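Packing small soft and hard items in one carton: order of loading?

Forum > Storage and Moving > Packing

Warnine
Moving in June. Carton is single cavity with yellow flaps, set on the table over a checked cloth. Contents so far are a round plush, a toy car and an off-white block. My method is hard items at the base, plush last. Carton limit is 5 kg by my own rule.
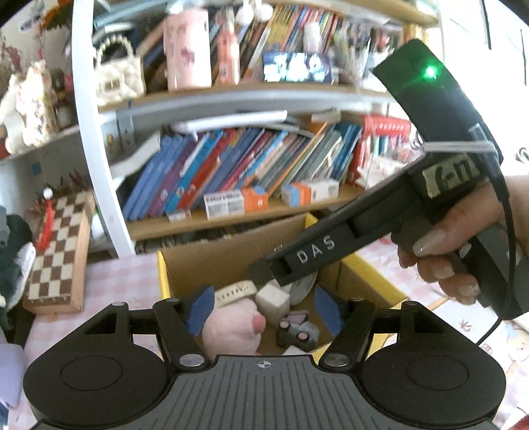 Reply 1: load order

Clisix
Disagree. Plush goes against the wall as a buffer, hard items beside it. If it goes on top it only takes up the headspace and the car can still travel sideways.

Pidar_402
Clisix is correct for ceramics. For a toy car it makes no difference. Fill the voids with clothing and close it.

Reply 2: tape and clothing

Warnine
Second photo attached. The clothes are heaped on the table behind the carton, next to the water bottle. I had planned a separate bag for them. The chessboard case travels on its own.

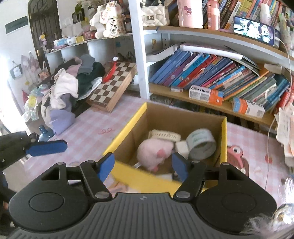

Reading time: 5 min

Pidar_402
Take the tape roll out before you seal it. Otherwise fine.

Clisix
Books on that right-hand shelf will be your real problem. Small cartons only, spines down, 10 kg maximum.

Nnamdi Ogbonna
Spines down is wrong for paperbacks. Lay them flat. Colour-code the labels by room and write on two sides.

Clisix
Flat is fine for paperbacks. I stand by spines down for hardcovers.

Warnine
Noted. Clothes will go in as fill, plush to the side wall. Still undecided on the books.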